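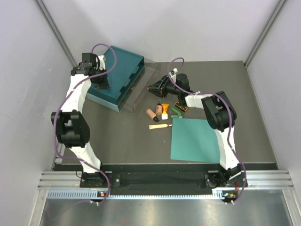 10월 소식, 급하게 씁니다. 마감이 오늘 저녁 7시라서요. 오타 있어도 이해해 주세요.

우선 제일 많이 물어보신 것부터. 종이 서류 정리 모임, 다음 달에도 합니다. 장소는 그대로 솔하임(Solheim) 2층. 시간은 저녁 7시 반. 지난번에 7시로 알고 오신 분들 문 앞에서 기다리게 해서 죄송했어요. 제가 안내문에 잘못 적었습니다.

지난 모임 이야기. 주제는 "버려도 되는 종이, 안 되는 종이". 시브 헤울란(Siv Haugland) 님이 진행. 본인 집에서 나온 종이를 한 장 한 장 다 세어 보셨답니다. 3,836장. 부모님 댁 정리하면서 나온 것까지 합친 숫자래요. 그중에 남긴 게 200장 넘는 정도. 나머지는 파쇄하거나 재활용. 기간은 여름 내내 걸렸다고 하고요.

시브 님이 나누는 방식, 메모한 대로 옮깁니다.

계속 보관: 등기 관련, 졸업증명, 예방접종 기록, 유언이나 상속 서류. 이건 원본으로. 스캔은 해 두되 원본 버리지 말 것.

기한 두고 보관: 보증서, 수리 내역, 임대차 계약서, 세금 서류. 봉투 겉에 버릴 연도를 크게 써 둔다. 연필 말고 펜으로. 세금 쪽은 각자 사정이 다르니 버리기 전에 꼭 확인하시고요.

바로 처리: 유효기간 지난 쿠폰, 이미 없는 가전의 설명서, 봉투 그 자체. 봉투가 제일 많았대요. 내용물은 없는데 봉투만 모아 둔 상자가 하나 따로 있었다고. 저도 집에 있습니다, 그런 상자.

질문 시간에 나온 것들.

영수증 글씨가 날아가는 문제. 감열지라 어쩔 수 없고, 보증용이면 받은 날 바로 복사하거나 사진 찍어서 보증서랑 같이 끼워 두기. 창가에 두지 말기. 비닐 파일에 넣으면 더 빨리 흐려지는 경우도 있다고 하니 종이 봉투가 낫겠어요.

스캔 파일 이름은 어떻게 하나. 연도 먼저, 그다음 누구 것인지, 그다음 내용. "2스캔최종진짜" 이런 거 금지. (웃음이 좀 있었는데 다들 찔려서 그런 듯)

편지는요? 이게 제일 오래 걸렸습니다. 결론은 없었어요. 시브 님은 한 상자만 정해 놓고 넘치면 하나 읽고 하나 보낸다고 하시고, 테오도르 바케(Teodor Bakke) 님은 전부 갖고 계신답니다. 전부요. 36년치. 연애편지랑 전기요금 고지서가 같이 묶여 있다고 해서 그건 좀 나누시라고 다들 한마디씩. 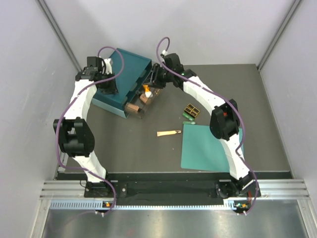

다음 모임 주제는 "가족이 같이 찾을 수 있게 두기". 혼자만 아는 정리는 급할 때 쓸모가 없다는 이야기에서 나온 주제입니다. 테오도르 님이 입원하셨을 때 보험 서류를 딸이 못 찾아서 고생한 경험을 들려주시기로 했어요. 지금은 다 나으셨습니다. 걱정하신 분들이 있어서 적어 둡니다.

준비물: 집에서 제일 손대기 싫은 서류 한 뭉치. 쇼핑백 하나 분량까지만요. 지난번에 여행가방 끌고 오신 분, 의욕은 좋았는데 자리가 모자랐습니다. 개인정보 많은 건 빼고 오시거나 옆 사람이랑 좀 떨어져 앉으시면 됩니다. 펜, 클립은 있어요. 스테이플러 침 뽑는 거 집에 있으면 가져와 주세요, 하나 있던 게 없어졌습니다. 혹시 실수로 가져가신 분 조용히 돌려놓으셔도 됩니다.

정원은 20명. 지금 자리 조금 남았어요. 신청은 이 메일에 답장으로 이름만 보내 주시면 되고, 못 오게 되면 그것도 꼭 답장. 대기하는 분들이 계십니다.

그 밖에 짧은 소식.

울리스(Ullis) 동네 분들이 따로 소모임을 만들고 싶다고 하셨어요. 오전 시간대로. 관심 있으면 답장에 "오전"이라고 적어 주세요. 아직 날짜 미정, 장소도 미정. 사람부터 모읍니다.

파쇄기 빌려 쓰시는 분들. 쓰고 나서 통 꼭 비워 주세요. 꽉 찬 채로 돌아오면 다음 사람이 열다가 종이조각이 다 쏟아집니다. 카드는 넣지 마시고요. 기름칠은 제가 했습니다. 소리가 전보단 나아요.

스쿠모라(Skumora) 도서 코너에 기증받은 책 들어왔어요. 가계부 쓰는 법, 사진 정리, 문서 보존 입문 이렇게 세 권. 보존 입문은 좀 어려운데 종이랑 습기 나오는 장만 읽어도 도움 됩니다. 빌려 가실 때 공책에 이름 적어 주새요.

독자분이 보내 주신 요령도 하나. 냉장고에 붙은 종이는 매달 첫 장 볼 때 한 번 다 떼었다가, 다시 붙일 이유가 있는 것만 붙인대요. 해 봤는데 저희 집은 배달 전단이랑 작년 급식표가 나왔습니다. 아이는 이미 졸업했고요.

여권 만료일도 서류 꺼낸 김에 한번 보세요. 저는 보고 놀라서 바로 사진 찍으러 갔어요.

지난 호에 정정할 것. 보증서 보관 칸 설명에서 왼쪽, 오른쪽을 바꿔 썼습니다. 순서는 상관없으니 이미 그렇게 하신 분은 그냥 두셔도 돼요.

다음 호엔 사진 정리 이야기 좀 길게 쓸게요. 보내 주신 질문 두 개 아직 답 못 드렸는데 그때 같이 답하겟습니다. 다른 질문 있으면 이번 달 안에 보내 주세요.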